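Tischöl von Brandes nach einem Winter am Esstisch

Ich wollte eigentlich nur schnell was gegen die stumpfen Stellen kaufen, und dann stand ich im Laden vor drei Regalmetern Öl, Wachs und Hartwachsöl und hatte keine Ahnung mehr. Mitgenommen habe ich das Tischöl von Brandes, die kleine Dose, 16 Euro. Kein Schnäppchen, aber das von Tedico hatte ich schon mal und das hat wochenlang gerochen wie eine Autowerkstatt.
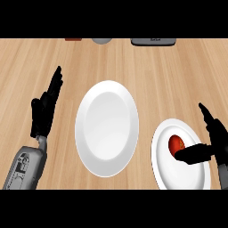
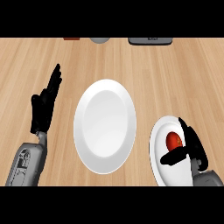 Helles Holz mit deutlicher Maserung, auf beiden Bildern

Zum Auftragen: Das Öl ist ziemlich dünn, fast wie Salatöl, und zieht bei hellem Holz irre schnell ein. Ich hab einen alten Baumwolllappen genommen und immer in Faserrichtung gearbeitet. Beim ersten Durchgang war ich zu großzügig (klar, viel hilft viel ...) und hatte am nächsten Morgen zwei klebrige Flecken an der Stirnseite. Die gingen mit einem feinen Pad von Tivum wieder weg, aber da hab ich schon geflucht. Also lieber wenig nehmen und nach einer Viertelstunde alles abreiben, was noch glänzt.

Was mir richtig gut gefällt, ist der Farbton! Ich hatte Angst, dass der Tisch orange wird wie die Kiefernmöbel bei meinen Eltern. Er ist ein bisschen wärmer geworden, mehr nicht. Rotwein habe ich unfreiwillig getestet und nach ein paar Minuten abgewischt - kein Rand. Bei heißen Tassen sieht es anders aus, da bleiben matte Ringe, und die kriegt man nur mit Nachölen raus.

Nervig ist der Deckel. Den habe ich beim zweiten Mal nur noch mit dem Schraubenzieher aufbekommen, und seitdem schließt er nicht mehr richtig. Und auf der Dose steht »nach 2 Stunden belastbar«. Das stimmt bei mir nicht, bis zum Abend hat die Platte noch leicht geklebt.

Ich würde es wieder kaufen, dann aber gleich die große Dose. Angefangen habe ich im November, jetzt ist gerade noch ein Bodensatz drin und die Bank fehlt noch komplett.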